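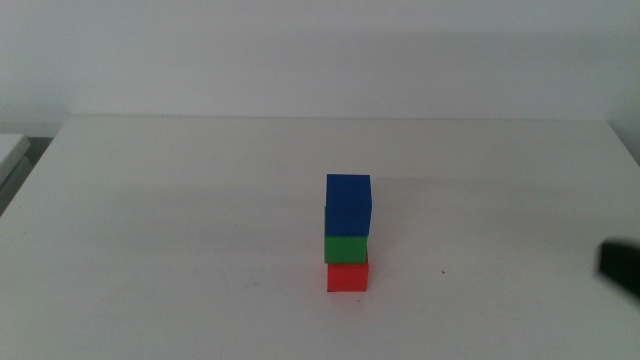 Teaching the arm: questions people keep asking me

Last updated Thursday, July 14, 2022

I run the Magesa sessions, where people come in and teach a robot arm to do small jobs by doing the job with it. These are the questions that land in my inbox most weeks. If yours is missing, send it over and I'll add it when I get a minute.

Do I need to know how to code?

Nope! You'll be steering, and the computer records what the arm does while you do it. Tanvir Howlader looks after the software side and he'd much prefer you left it alone anyway. If you can park a car or thread a needle you've got more than enough coordination.

By hand or by remote, which is better?

Depends on the job (sorry, I know). By hand means you take hold of the arm and push it through the movement, and most people get the feel of that in a few minutes. Remote means you hold our Pletari controller and the arm copies you from a little way off. I like remote for anything with stacking in it, as your own hands stay out of the cameras' view and the robot learns from pictures without your sleeves in them.

Why do you always start people on cubes?

They're easy to see, easy to grip and they don't mind being dropped. Red at the bottom, green next, blue on top is our usual order. It sounds like a toddler's game until you try it through a gripper, and then you'll find yourself holding your breath over the last one.

What does the robot see while I'm driving?

It gets a view from the side and another from the wrist. The wrist one takes some getting used to, with the fingers poking up from the bottom and the cube sitting out ahead of them. My tip is to open the fingers nice and wide early on, get the cube lined up in the gap, and only then go in.

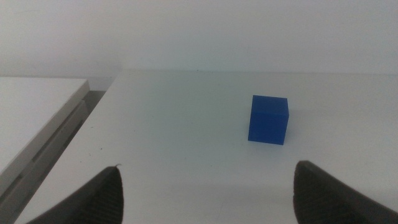
How many goes do I need to record?

We ask for 84 good ones per task, shared between everybody on the rota. In one sitting you'd do roughly 17, with a tea break somewhere in there. After that people get sloppy. I certainly do.

What counts as a good one?

Smooth, not too slow, and finished. The tower doesn't have to be perfectly straight. A bit of overhang is fine by me, and I'd rather have slightly wonky towers from different people than the same tidy one over and over.

Should I start again if I wobble?

No, carry on and put it right if you can! A little correction on the way down is useful to learn from. If the whole lot goes over, press the discard button and reset the cubes.

Any advice for placing the top cube?

Come across at a comfortable height, stop above the stack, check the side view, then lower. Nearly everyone tries to move over and down in one swoop, and that's how you clip the green one.

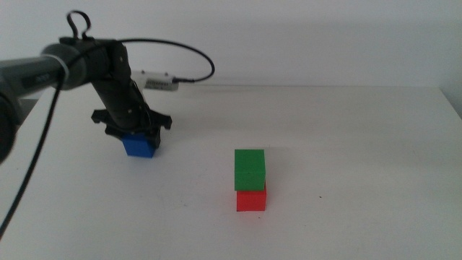 Blue cube in the gripper, with green on red still waiting for it.

Can I bring a friend?

Please do. We can fit 3 people in a session, taking turns. Email Nassoro Kashindye, who does the bookings, and say which of you has driven before.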